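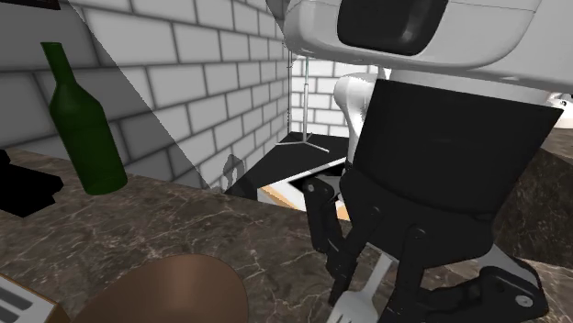

Figure 1. Simulated kitchen counter with the arm above the work surface and the fork between the gripper fingers.

Last updated: Tuesday, 14:20

4. Fault report: early release of the fork

The Himitz task asks the arm to pick up a fork and carry it clear of the counter. In the September batch of 793 simulated runs, 69 ended with the fork dropped during the lift. No error was logged, and the controller marked every one of them as a success.

Hubert Mazurek traced the fault to the contact check. The check read finger position only, so fingers that had closed on nothing passed as a grip. A thin handle made this worse — the closing distance for a held fork and for a missed one differed by 2 mm.

The check now reads contact force as well, and a failed reading stops the arm. Tadeusz Wysocka repeated the 69 failed runs with the same starting positions. The fork was dropped in two, and both were stopped and logged. The Stastbridge arm stays switched off until those two are understood.

2 comments · 4 shares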